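About Jenolum

Jenolum is a snack pantry service. We stock, sort and look after the shared snack supplies in offices, schools and waiting rooms in and near Plollden. Customers tell us how many people they feed and what those people like to eat. We order it, put it in clear containers, bring it over and keep it tidy.

How we started

Amirul Simanjuntak and Kazimiera Kołodziej used to work in the same office building on Daly Street. The break room there had one deep cupboard, and everything went into it. Crackers went soft behind the coffee filters, and people bought cookies that were already in the back. Amirul and Kazimiera cleaned it out one November, put the food into see-through boxes and wrote the names on the shelves. The office downstairs asked for the same thing, and after that the dentist across the road.

For the first year the work was done from Kazimiera's garage. We now rent a unit in the Flustusholm building, with a packing room at the front and dry storage at the back. We have two delivery vans and look after 40 pantries.

What we do

A new customer gets a visit first. Dexter Yap measures the shelves and drawers, asks who uses the room and writes down any allergies that the customer wants us to plan for. He also looks at what is already in the cupboard. Food that is still in date stays and goes into the new setup. We don't throw out a customer's food without asking.

After the visit we send a list of containers and a list of snacks. Customers can change either one. Most schools ask for plain crackers, dried fruit and cereal bars. Offices tend to want more chocolate and more salty things, and a lot of them want flavors from abroad. Our shelves hold more than 400 different items, and a good share of them are imported cookies, rice crackers and candy.

Packing is done by hand on white tables, one order at a time. Rizal Mangundap runs the packing room. Snacks stay in the maker's own package and the package goes into the container, so the ingredients and the date stay with the food. 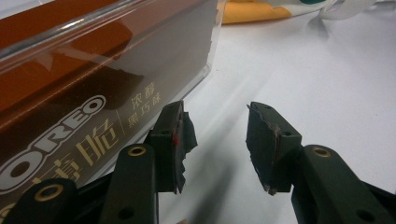 Containers are packed with the front of the package facing out wherever the size allows. A person opening a cupboard should be able to find what they want without lifting every lid. Older stock goes to the front and new stock behind it. If a package is too long for the box, we use a longer box. We don't bend or fold packages to make them fit.

Imported items get a small English label on the bottom of the container with the name of the snack and the allergens. Kazimiera does the labels herself and checks each one against the importer's sheet. If we have no sheet for an item, we don't sell it.

Deliveries and refills

Dimas Pangaribuan plans the routes and drives one of the vans. Regular customers are visited every 2 weeks. On each visit we wipe the shelves, swap empty containers for full ones and take out anything close to its date. The empties come back to Flustusholm, where they are washed, dried overnight and put back on the rack by size.

Broken lids are our problem and are replaced at no charge. Lost containers are billed at what we paid for them. We ask customers to keep the boxes out of the microwave and away from radiators.

Food that is taken out before its date, with time left to eat it, goes into the giveaway crate by our front door. Anyone in the building can help themselves.

Who we work for

Our customers are mostly small workplaces, plus a few schools, a music studio and the break room at the Plollden bus garage. There is no minimum contract. Customers pay by the month and can stop at the end of any month. We don't do vending machines, hot food or fresh sandwiches, and we don't deliver to private homes.

Visiting us

The packing room is open to customers who want to see containers and try the shelf sizes before they order. Please call ahead so that one of us is free. Parking is behind the Flustusholm building, and the entrance is the gray door next to the loading bay. Ring the lower bell. The upper one belongs to the print shop.

Page updated Feb 3, 2026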